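Home | News | Collections | Interviews | Visit | Contact

Keeping what came in the tin: an interview with Solange Lopes

Osance Museum of Domestic Life, May 2020

For many households the biscuit tin outlives the biscuits by several decades. It holds buttons, letters, foreign coins and photographs, and it is often the last thing to be cleared from a cupboard. Solange Lopes has been responsible for the tins and small boxes at Osance for the past 3 years. In that time the collection has grown to 119 pieces, most of them given by local families.

Ms Lopes spoke to us by telephone in April. Asked how she first came to the subject, she was brief. "I was a paper conservator. Boxes arrived with the papers inside them, and the papers went to one department and the boxes went on a shelf. I asked if I might look after the shelf."

Much of our conversation concerned one group of pieces, the wedding and keepsake tins. These were made to hold sugared almonds or small gifts for guests, and were afterwards put to use at home. The pink tin chosen to open the new display belongs to this group.

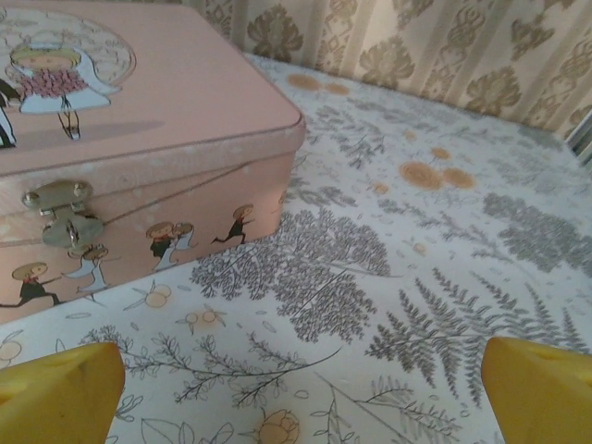
The keepsake tin, with its metal clasp and storybook figures.

"People look at the bride and her bouquet, and then they stop," Ms Lopes said. "I would ask them to bend down and look at the side as well. There is a boy running. A lid is seen by everybody, but the front panel is usually seen by the person who owns the tin, when it is at eye level on a shelf."

She holds firm views on fastenings. A loose lid, in her opinion, invites daily use, while a clasp suggests that the contents are to be kept. "When a family brings in a tin with a clasp, I expect letters. When the lid simply lifts off, I expect sewing things. I have been wrong, of course. One very grand box from the Griffiths family contained nothing but washers for taps."

The museum's policy is to record the contents of a tin before anything is removed. Each item is listed in the order in which it was found. Ms Lopes considers this the most useful part of the work, and the part most often lost when a box reaches a museum by way of a dealer.

On the question of cleaning she was cautious. Printed tin should be dusted with a soft, dry brush and handled by the body. Household polish should not be used on the decoration. "I would sooner have a dull tin than a bare one," she said. Pieces are rested on cloth during examination, and Ms Lopes is content for the cloth to be a patterned one. "These were objects for the home. A flowered table does them no harm."
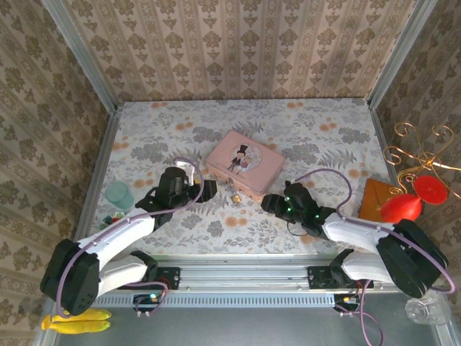 Storage and lending

Pieces not on display are kept in shallow drawers supplied by Statell, in a room held at a steady humidity. Rust remains the chief concern, particularly along the seams and beneath hinges. Each drawer is inspected twice a year.

The museum also operates a lending scheme for schools, under the name Plukton. Up to 800 pupils a year have handled tins through the scheme. Duplicates and damaged pieces are used for this purpose, and 2 further sets are in preparation.

We asked Ms Lopes which tin she would choose for herself. She declined to name one from the collection. "My grandmother's is at home, and it has string in it. I have not listed the contents."

Families wishing to offer a tin are asked to write to the museum before bringing it in, and to leave the contents as they are.

Comments (3)

Maureen T.: We had one of these on top of the wardrobe for years. Mum kept the rent book in it. Will the display have any toffee tins?

Button Box: Good advice on polish. I took half the roses off mine with a scouring pad and have regretted it ever since.

P. Hallam: Is the Plukton scheme open to care homes as well as schools? My father would enjoy it very much.

Previous | Next | Back to Interviews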